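Setting up your Cusi stovetop coffee maker

Part 2: Your first real pot

If you've already washed everything and run the throwaway batch from Part 1, you're ready for the fun bit! I wrote this section after making far too many cups in my own kitchen (I was awake until 2 in the morning once, please learn from me), so you're getting the factory instructions plus the small things I wish I'd had in front of me when I started.

You'll need the Cusi, fresh ground coffee, cold water, a spoon and a dry dish towel. A kitchen scale is nice to have but you can get by without one.

Before you start

Check that the rubber ring is sitting flat under the top half. Mine likes to curl up on one side after a wash, and then steam sneaks out around the middle and the coffee comes up weak and sad. Press it down with your thumb all the way around.

CAUTION: Never heat the pot without water in the bottom. And don't block the little valve on the side of the base, ever. If it looks crusty or won't move when you push it gently, stop and order a new one before you brew again.

1. Pour 300 ml of water into the base. The level should stop just under the valve. If it covers the valve, tip some out.

2. Drop the metal basket into the base and fill it with coffee, level with the rim. Don't press it down! I know it looks like you should, especially if you've ever watched someone pull espresso in a cafe, but this pot wants its coffee loose and fluffy. Run a finger around the edge to clear off any stray grounds.

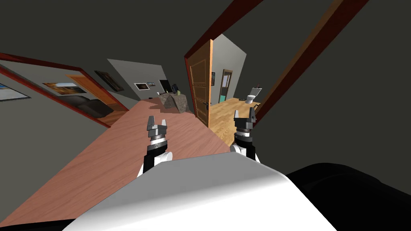 3. Screw the top on firmly. Hold the base with the dish towel while you do it, and don't use the handle as a lever -- that's how handles snap. I'm on my second one.

4. Set the pot on your smallest burner and turn the heat to medium-low. The flame should stay under the base and not lick up the sides. On an electric stove, give it more time and resist the urge to crank the dial.

5. Leave the lid open and stay close. You're waiting for the coffee to come up in a slow, dark ribbon. This takes about as long as it takes me to slice bread and find the butter.

NOTE: If it spits and sputters right away, the heat is too high. Take the pot off, let it calm down, and put it back on a lower setting.

6. When the ribbon turns the color of honey and starts to gurgle, take it off the heat. Close the lid. Stir what's in the top with a spoon before you pour, so the first cup isn't stronger than the last.

About the grind

I get my beans from Nadau, the little roastery in Cesham with the crooked awning, and I ask for them a touch coarser than espresso. If you grind at home, aim for something like table salt. On my Nallell grinder that's 42 clicks from closed, though yours may land somewhere else, so treat that as a place to begin and go up or down a click or two at a time.

Too bitter? Go coarser, or pull the pot off the heat sooner. Too thin? Go finer, and check that rubber ring again. Write down what you changed (I keep a grubby index card inside the cupboard door and it has saved me so many bad mornings).

I put an early version of these steps on the blog in February and the comments were so useful that I'm leaving a couple of them in. 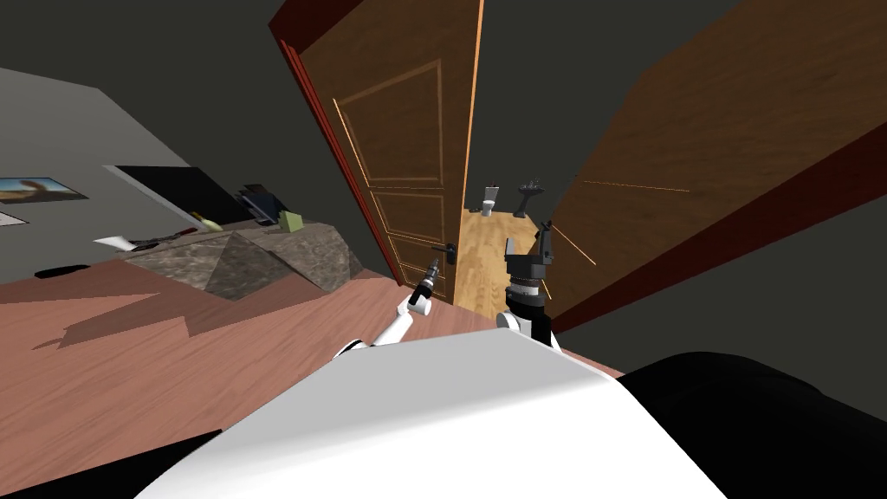

Viorica Jitaru: I start with hot water from the kettle in the base, and I think the cup tastes less burnt that way. You do have to hold on with a towel because the metal gets hot right away. Does yours say anything against it?

It doesn't, Viorica, and I've tried it since! It's quicker and a bit sweeter, I think. I'd still use cold water for the first few pots, just until screwing the top on feels easy. After that, go for it, with a thick towel.

Dorin Pascu: Can I make half a pot in this size?

Sadly no. A half-filled basket lets the water rush straight through. Make the whole thing and keep the rest in the fridge for iced coffee.

After you brew

7. Let the pot cool for at least 5 minutes before you open it. Don't run it under the cold tap to hurry things along.

8. Knock out the grounds, rinse all the parts in warm water and dry them with the towel. No dishwasher, please -- it turns the metal dull and gray.

9. Store the pot with the top resting loosely on the base so air can get in. Part 3 covers changing the ring and cleaning the valve.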